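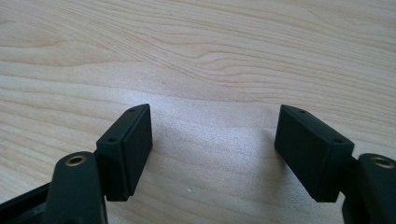 Pale wood grain with a bright patch of glare.

# Skernunham Place-Name Spellings

A plain text table of how people have misspelled the villages along the Crabtree valley, collected from parish letters, bus timetables and one very confident wedding invitation. Maintained by Valentin Ilie, who grew up in Allthorpe and has received mail addressed to Oilthorp.

## What's in it

One file, `spellings.csv`, with around 4000 rows. Each row has the wrong spelling, the right one, the kind of source and a decade. The decade is a guess more often than I'd like.
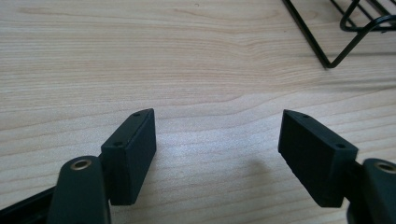
Lerkisex alone has 78 variants, 11 of them from the same parish clerk. He seems to have treated the name as a fresh problem each week. Allthorpe has 59, mostly dull ones with a missing L. Crabtree you would think was safe. See "Grabtree" and, God help us, "Crab Tea."

## Known problems

- Handwriting. Some of the u's are n's. Some of the n's are a blot.
- "Skernham" is marked as an error, although the older residents say it that way and will tell you so at length.
- The `source` column says "misc" far too often. I was tired in March.
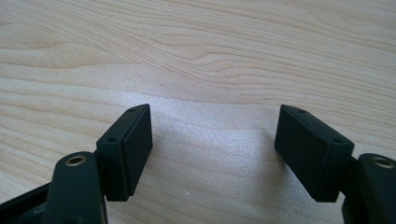

Light tabletop, the grain curving into loops toward the top.

## Using it

Open it in any spreadsheet program. If the program offers to correct the spelling, decline. Matching is case sensitive, so make everything lowercase first or you'll miss half of Lerkisex.

Please don't use it to settle arguments about road signs. It has been tried, and both sides quoted it.
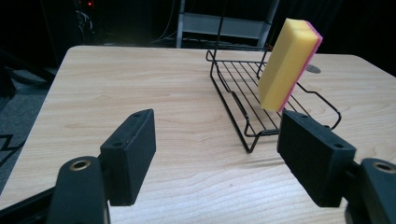

## License and changes

Free for any use with credit. Last updated Apr 29, 2026: merged duplicates, restored "Skurnunham" after a complaint.

Related

Allthorpe Field Names
Crabtree Bus Timetables, Retyped
Lerkisex Parish Letters (partial)
Valley Surnames and Their Spellings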